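Search the forum
Advanced search
Search this thread

Old heat in a 1920s building: what did you do about the noise?

tallowcreek wrote:
We moved into a third-floor unit in Haltville this summer. The building has one-pipe steam, original radiators, no individual controls. The management company (Goh) turned the boiler on for a test last week and two of our radiators banged for most of the evening. The bedroom one is the worst. Goh says it is normal and will settle down. The lease runs through December of next year, so I would like to fix what I can on my own. Is there anything a tenant can do, or is it all in the basement?

pipe_dope_229 wrote:
Check the pitch first. A one-pipe radiator has to slope back toward the valve so the water can drain out the way the steam came in. Floors in old buildings settle and the slope goes the wrong way. Put a level on top. If it reads flat or leans toward the vent end, shim the two feet on the vent end. Go up a quarter inch and try it for a few days.

Also make sure the valve is all the way open. It is not a volume knob. Half open on one-pipe steam will give you banging every time.

marlowe_st wrote:
Agree on the pitch, but I would look at the air vent before shimming anything. They clog with paint and scale. A new one was 11 dollars at the hardware store on Berkgate and took me five minutes with the heat off. Quietest winter I have had in that apartment.

pipe_dope_229 wrote:
A bad vent hisses or spits, or the radiator stays cold. It does not usually bang. Banging is water sitting where it should not be. I would not send someone out to buy parts before they have used a level.

marlowe_st wrote:
Mine banged and the vent fixed it. I am only reporting what happened.

Stotico_fan wrote:
Different question but related. Does anyone here hang full-length curtains over a radiator? I have the lined ones from Stotico and the room never gets warm.

tallowcreek wrote:
Put a level on it tonight. The bedroom radiator leans the wrong way, toward the vent. The living room one is flat. Both valves were open. I will try the shims this weekend and hold off on the vents for now.
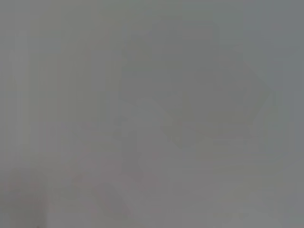
Re: shims and what to use

oldboiler35 wrote:
Do not use wood shims from the scrap pile if you can help it. They compress. Flat steel washers or the plastic radiator shims are better. A full-size cast iron radiator can go past 300 pounds, so use a pry bar on a block and have a second person slide the shims in. Lift only a little -- the supply pipe is attached and old fittings crack.

As for Goh, put the request in writing anyway. If the boiler water is dirty or the pressure is set too high, every unit will bang and your shims will not help much. Ask what pressure they run. It should be under 2 psi.

marlowe_st wrote:
A landlord is never going to tell a tenant the boiler pressure.

oldboiler35 wrote:
Mine did. It was on the service tag by the boiler room door. Costs nothing to ask.

pipe_dope_229 wrote:
To Stotico_fan: hem them to the sill or keep them tied back while the heat is on. Long curtains push the warm air up against the glass. It is a bigger loss than most people think.

Stotico_fan wrote:
Thanks. I will try tying them back before I cut anything.

tallowcreek wrote:
Shims are in under the bedroom radiator, plastic ones, two per foot on the vent end. The boiler is off again until the weather turns, so no result yet. I sent Goh an email about the pressure and asked for the date of the last service. Will post when the heat comes back on.

Last updated: October 2, 2021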